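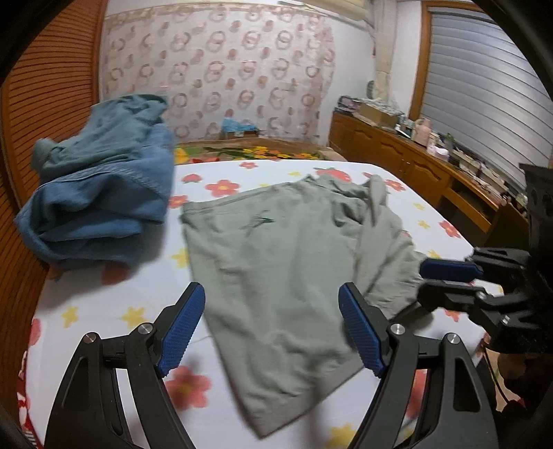

By the Gumex press team, Stendcombe, 16/01/2018

Gumex has published its good practice guide for teaching grippers to handle clothes, and it's free for anyone to use!

The Katene Guide sets out 43 rules for recording garment work with hand-held grippers in ordinary rooms. We tried them on 735 recordings, and plenty of early favourites were thrown out along the way (the rule on curtains went through four versions).

Some of the rules are very simple. Spread the garment so that its hems and seams can be reached. Keep the waiting pile to one side of the work area. Check both finger pads before each session. Leave patterned tablecloths on, as homes are full of them and a gripper has to cope with a green garment on a flowery cloth.

Others took real argument, above all the section on consent and privacy, which now runs to 17 pages. We're delighted with it.

Elau, our partner on the project, will run open training days in Stendcombe from June. Comments on the guide are welcome until then, and a second edition will follow.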